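Call for Participants: Earnings and School Attendance of Child Performers

Reference: 967
Posted: 2 Oct 2025
Study office: Wedstead
Principal investigator: Annelies Lanz

The Oberholzer Institute is recruiting families for a study of children who earn money from music, acting, dance or comedy. The study covers two questions: how a child's performance income is recorded and held by the household, and how paid work is scheduled around school. Fieldwork begins in February and takes place in Wedstead, Sotcombe and the Zernside district.

Background

Permits for child performers in the three areas are issued by separate offices, each with its own form. An earlier desk review by the Institute covered some 911 permit files. Most of the files gave the name of the event and the adult in charge. Few stated what the child was paid, who received the payment, or whether any part was set aside. School attendance was recorded in one of the three areas only, and the entry was a yes or no box completed by the applicant.

The review could not establish whether money was being saved, spent on the child, or used for general household costs. These are different arrangements with different legal consequences, and the files did not separate them. The present study collects the missing information directly from families, managers and schools. Its findings will be submitted to the three permit offices as evidence for a common form.

The study does not assess individual parents. It has no role in the award, renewal or withdrawal of any permit.

Who can take part

Household participants must meet all of the following conditions:

- The child is under 17 on the first day of fieldwork.
- The child has been paid for at least one live or recorded performance in the previous school year. Payment in goods, travel or school fees counts as payment.
- The household lives in Wedstead, Sotcombe or Zernside.
- A parent or legal guardian consents in writing, and the child separately agrees to take part.

We also wish to hear from managers, promoters and talent show organizers who have engaged a child in the same period, and from teachers or school administrators who handle absence requests for performances. These participants complete an interview only.

Households in which payment is currently the subject of a court case are not eligible. Households that have had a past dispute with a manager or a government office, now closed, may apply.

What participation involves

Each household completes an opening interview, keeps a work and school diary for one term, and attends a closing interview. The interviews last up to two hours and may be split. The diary takes a few minutes on days when the child rehearses, travels or performs, and is left blank on other days.

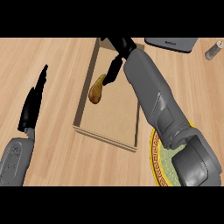

Household papers are reviewed at the opening interview. Relevant items include contracts, booking messages, receipts, bank or savings statements, permit letters and school absence notes. Papers do not need to be sorted or complete. Please bring them in something open and shallow that can stand on a table while the researcher works through it, such as a cardboard box of the type shown. Papers are scanned in the presence of the parent or guardian and returned at the end of the session. Account numbers are masked before the scan is stored. If the only record of a payment is a phone message, a screenshot is acceptable.

Children aged ten and over are invited to a short interview of their own. A parent or guardian may be in the room or in the next room, as the child prefers. Children are not asked how much they earn. They are asked what a working day looks like, what they do about missed lessons, and who decides whether a booking is accepted. A child may skip any question or stop at any point without giving a reason.

Payment and expenses

Household participants receive a flat payment after each interview and a further payment when the diary is returned. The amounts are stated in the information sheet and are the same for all households, whatever the child earns. The child receives a separate voucher in his or her own name. Local bus and train fares are refunded on production of a ticket.

Managers, promoters and school staff are not paid for their interview. Travel costs are refunded on the same terms.

Payments under this study may need to be declared as household income. The Institute can supply a letter confirming the amount and the date but cannot give tax advice. 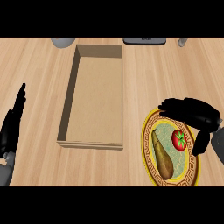 Confidentiality

Stage names, song titles and show titles are removed from all transcripts. We recognize that a well-known child may be identifiable from other details, such as a tour route or a television appearance. Where this applies, the family is shown the relevant passage before publication and can ask for it to be changed or withdrawn.

Information is not passed to permit offices, schools, tax authorities or the press. The one exception is information suggesting that a child is at risk of serious harm - the researcher is then required to report it, and will tell the family first where it is safe to do so. The full reporting procedure is attached to the consent form.

Scans and recordings are held on the Institute's own servers and deleted at the end of the retention period given in the information sheet.

How to apply

1. Request the information sheet and eligibility form from the study office, quoting reference 967. Both can be sent by mail or email.
2. Return the eligibility form. It may be completed by a parent or guardian, or by telephone with a member of the study team.
3. Attend a short screening call. Interpreters are available and should be requested on the form.
4. If selected, sign the consent form and choose an interview location. Home visits can be arranged in Zernside, where there is no study room.

Managers may pass this notice to families but may not apply on their behalf. Applications received from a manager's address will be returned unopened where the sender is marked on the envelope.

Selection is made by area and type of performance. Households outside a filled category are placed on a reserve list and contacted if a place opens before the diary period starts.

Questions on the conduct of the study should be addressed to Annelies Lanz at the Wedstead office. Complaints go to the Institute's ethics secretary, whose contact details are on the last page of the information sheet.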